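Pre-session and in-session inspection: teaching by remote control, wash-room tasks
Site: Mastside, upper bathroom
Date: 4 November 2019
Inspector: Vega Herrero
Operator on shift: Crescencio Peñalver
Result: passed with comments, two items open

Section A. Operator and controls

A1. Stop button within reach of the operator's free hand. OK.
A2. Operator has read the current version of the Prostthorpe procedure. OK. Signed copy in the folder.
A3. Operator not more than 4 hours on shift. OK.
A4. Delay between hand controller and arm under 200 ms. OK. Checked on the right arm first, then the left.
A5. Harness straps flat, no loose ends. OK.
Comment: the spare harness has a worn buckle. Tag it and send it back to the Valcárcel store.

Section B. Gripper

B1. Linkage screws tight, none missing. OK. Torque marks to be renewed at the next service.
B2. Finger pads clean and free of cuts. OK.
B3. Fingers open fully before each approach to the counter. OK on the attempts I watched.
B4. Grip force limit set to the soft-goods value. Set late. The limit was still at the value for rigid items when I arrived. Corrected before the first grasp.
B5. Wrist view available to the operator, with both pads in it. OK.

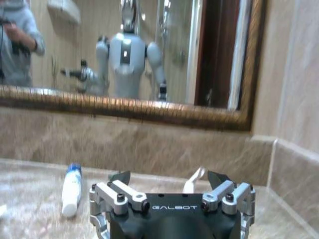

B6. Approach speed over stone surfaces limited to 50 mm/s. OK. Marble will chip a pad faster than it will stop one, and a contact at full speed also spoils the demonstration.
B7. Soft items to be lifted clear before any sideways movement. Partly met. Peñalver tends to drag tissue and cloth for a short distance before lifting. The policy will copy this. Repeat the instruction at the start of each block.

Section C. Room

C1. Mirrors noted on the session sheet. OK. The operator and robot both show in the mirror over the counter. Mark the session "reflective" so that the vision group can filter it.
C2. Cables routed away from the operator's feet. Open. The route is to be agreed and written down - at present each operator does it differently.
C3. Bottles closed before handling. OK.
C4. Water supply to the basin shut off at the valve. OK.
C5. Door kept clear as the way out. OK.
C6. Idle arm in a safe position while the other arm is being taught. Open. The procedure says "lowered" and gives no height. Cabinet fronts are a contact risk if the base turns with the arm down.

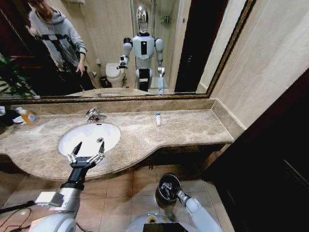 Remedios Barrios replied on C6 that the height was left out in August on purpose, as cabinets differ from site to site, and that she would sooner see a clearance from the nearest furniture than a figure measured from the floor. She asks for the base to be locked whenever one arm is idle. I agree with the lock. The clearance still needs a number, and C6 stays open until there is one.

Section D. Records

D1. Demonstration count matches the log. OK. Running total 1,264.
D2. Failed attempts kept and labelled. OK. Two labels corrected on the spot: "slip" had been used for an attempt the operator abandoned.
D3. Clocks on all cameras agree. OK.

Actions

C2: Casimiro Goicoechea to write up the cable route.
C6: Barrios to propose the clearance and add the base lock to the procedure.
B4: force limit to be added to the start-up sheet, above the line for the operator's signature.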